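Open kitchens in Hakuvbridge: a morning with the odd chopsticks

I nearly missed the turning, as I do every time I go to Hakuvbridge. The 161 bus drops you at the bottom of the hill and then it's a steep walk past the old dye works (the stone over the door says 1662, and I have never found out what was dyed there). But it was June, the sun was out, and I had been looking forward to the open kitchens for weeks!

If you haven't been, the idea is simple. Once a year a handful of homes and small workshops in the town open their kitchens and let you poke about in whatever they're doing. Last year I saw jam and a great deal of shelf paper. This year I went straight for the Aneck kitchen, where the theme was table things: sorting them, matching them, deciding which ones stay. I love this sort of thing far more than I probably should.

It's a lovely bright room, white tiles on the walls and white blinds across a big window, with a blue table to work at. Out came the chopsticks, and they were gloriously mixed. Pale wood, dark grey, black, one with a smart gold band on it that I took a fancy to at once.

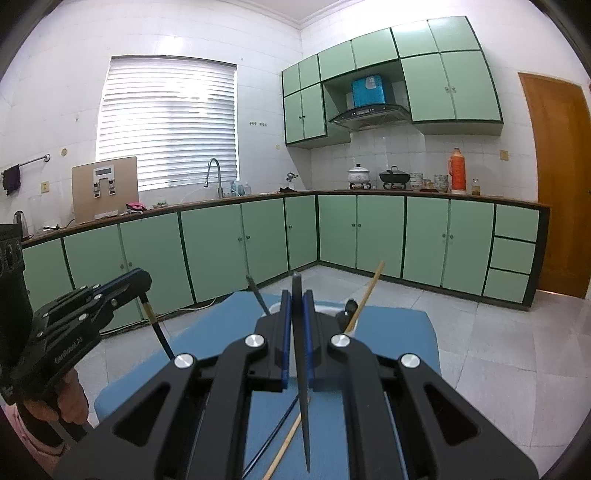 How do you match chopsticks when they're all muddled up? Start with length, standing the thick ends on the table and comparing the tips, then go by colour, and leave the weight till last.

That was how it was taught to us, anyway, and I've done my own drawer that way since. The weight part is more fun than it sounds. Hold a metal one and a wooden one, eyes shut, and you'll never mix them up again. Two black ones from different sets are much harder, and I got it wrong twice — the tips gave me away both times.

There was a good bit of talk over tea about where odd ones come from. One woman buys hers from the Wondano stall on the market, out of a tub that holds roughly 900, all singles, and makes up her own pairs on purpose. I thought that was a brilliant idea and have now told everyone I know. Somebody else swore by the Sales shop behind the station, but I walked down there later and it shuts at two, so be warned.

Spoons came into it as well, and I was glad, having far too many of my own. A plain stainless steel spoon with a well-polished back is a nice thing to look at properly for once. The plastic tubs on the table were a good sort too, tall with rounded corners, and I want some for my worktop. Handles up, so you can grab one while the soup is boiling over.

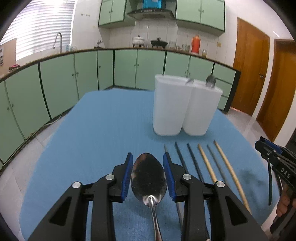
Laurinda Esteves wrote to me afterwards to say that she keeps spoons bowl up in hers, as the handles are what wear the bottom of the tub least, and that she wouldn't put wooden chopsticks in with them at all unless they had dried overnight on a rack. She also thinks I'm wrong about weight coming last. For metal ones, she does it first.

I tried her way at home and I think she has a point about the metal ones. The bowl-up business I'm less sure of. My tub is narrow and the spoons jam.

A few practical things if you're tempted next year. Go early, as the kitchens are small and by eleven there's a queue on the stairs. The tea is free but bring change for the biscuits (ginger, very good). The walk back to the bus is downhill, but I still managed to miss one and had 29 minutes to sit on the wall by the dye works, eating the last of the ginger ones.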